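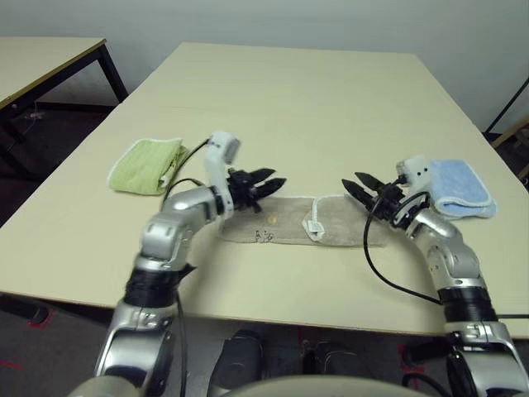

Stavwood vouchers are prepaid credit for small, plain hotels, the sort with a kettle, a bed and a strong opinion about checkout time. You buy one, you get a code, and somebody sleeps somewhere. There are 110 places to choose from, spread over 17 towns, and they all take the same voucher at the same value. What they don't share is a decorator. Towels, for instance, may be light green, light blue or a greyish beige, with a care label sewn on in case you fancy some reading. We have had emails asking for a matching set. Please take that up with the hotel, and be gentle. The questions below are the ones we get most, in no sensible order.

Where do I type the code?

On the payment page, in the box marked Voucher. The box marked Promo Code, directly above it, is for something else and will tell you your voucher is invalid in a rather hurt tone. We have asked for the boxes to be moved further apart.

Can I use it on the Medura app?

Yes, if the hotel appears there with the small green S beside its name. Prices on Medura sometimes differ from ours by a pound or two in either direction. Your voucher is worth the same in both, so have a look at each before you book.

Can I use a voucher and a discount code together?

One voucher and one discount code per booking. Two vouchers are also fine. Two discount codes are not, however politely you enter them. The discount comes off first and the voucher pays what is left.

Is there an upper limit?

We don't set one. The largest booking paid for entirely in vouchers so far came to £1,084, for a family reunion in Oltbridge. It took a good many codes and, we gather, most of an evening. If you are planning anything similar, write to us first and we'll merge your codes into one.

What if my room costs less than the voucher?

The rest stays on the code until it expires. We don't give change, and nor do the hotels, so there is no point asking at the desk.

And if it costs more?

You pay the difference by card.

When does it run out?

Two years after purchase. The date is in the email, under the code, in letters we have recently made bigger. If yours has lapsed, you have 28 days to ask for an extension, which costs nothing and is given once. After that it has gone, and sending us a photo of your disappointed mother will not bring it back.

I bought the wrong amount. Can I have my money back?

If the code hasn't been used, you can cancel within 28 days of buying it. The refund goes to the card you paid with. If you have already given it to someone, do tell them before you cancel. We have been in the middle of that conversation and didn't enjoy it.

What happens if I cancel the hotel?

That depends on the rate you chose. Flexible rates put the full value back on your voucher, usually by the next morning. Saver rates put nothing back, that being how they came to be so cheap. The page says which is which before you pay.

Does the voucher cover breakfast?

Only if breakfast is part of the room rate. At the Rattanakul guesthouse it is, and we recommend getting up for it. At most other places it's an extra, paid on the spot. Parking, late checkout and anything from the vending machine are on you too.

Are towels included?

In private rooms, yes. In shared rooms it varies, and a few places charge a small hire fee. Look under Facilities on the hotel's page. "Linen included" means sheets and doesn't promise a towel.

Can I sell my voucher?

You can give it to anyone you like. If you buy one second-hand from a stranger and it turns out to be spent, we can tell you so, but that is all we can do.

My hotel has left the scheme. Now what?

Bookings already made are honoured. For new ones you'll need to pick somewhere else from the list, which we update every November and whenever someone complains.

Page last updated Jun 9, 2021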